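Skikamik co-op game -- progress report no. 4
9 June 2018
To: Juwita Sinaga, Lekley Games Fund
From: Osian Rowlands

Juwita, quick one before the call. Longer version with the spreadsheet comes in July with the invoice.

Where we are

Vertical slice is playable start to finish. Two levels, both co-op, both on PC and on one console devkit. Second devkit still not here. Dreltell (our port partner) say it shipped, tracking says otherwise. Chasing.

Local co-op works with 2 players, solid. Four players works on PC, drops to a slideshow on console whenever everybody's lantern is lit at once. Carla has it down to the shadow code and wants a week on it. I've given her the week. If it doesn't come good we go to one shared shadow light and live with it, she's mocked that up already and it looks okay, bit flat in the caves.

Online play: not started. Was meant to start in May. Moved it behind the controller work, see below.

Controller support

Took longer than planned. Hot-swapping pads mid-game used to hand your character to whoever was player one, fixed. Rumble fixed. Remapping menu done except for left-handed presets, Ferhat on those now. Still one bug where a pad that goes to sleep comes back as a fifth player and the game sits there waiting for it to press start. We can reproduce it maybe one time in ten, wich is the worst kind.

Playtest

Ran the slice with outside players at the Issa office, two evenings. Natnael ran it and wrote up the notes, they're in the shared folder under playtest_b. Main points: people get the rope mechanic fast, no tutorial needed. Everyone gets lost after the mill. Nobody found the map button, so it's moving to the shoulder. Second boss too long, agreed, cutting a phase.
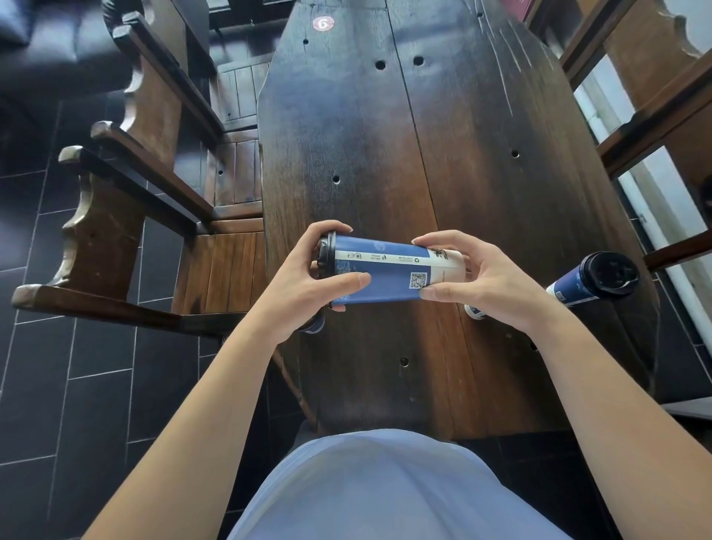 Drink cup, blue paper with a black lid.

Couple of players asked for a difficulty slider. Not in the plan, not in the budget, but Natnael thinks a simple "more hearts" toggle gets us most of the way there. Would like your ok before we add it to the scope.

Art and sound

Level one final. Level two about a third placeholder, mostly rocks. Music for both levels delivered, mix is to loud in the menus, easy fix. Footsteps still all the same sound.

Store page

Up as a draft, not public. Mailing list is at roughly 800, target was 1000 by now. Trailer will help but we can't cut it until the lantern thing is sorted, half the good shots are four-player.

Money

On budget for salaries. Over on hardware, replacement monitor plus extra pads. Under on travel, we skipped the spring show. Evens out near enough, Carla has the receipts.

Risks
-- devkit delay. Costs us console testing time every week it's late
-- online play starting late. If it slips past July I'd rather talk about shipping local-only first and patching it in
-- Ferhat is away for part of next month, Carla covers input bugs

Need from you
-- yes or no on the hearts toggle
-- a push at Dreltell, they answer you faster than they answer me
-- sign-off on milestone three, build is in the usual place, needs a pad pluged in before you launch it

Osian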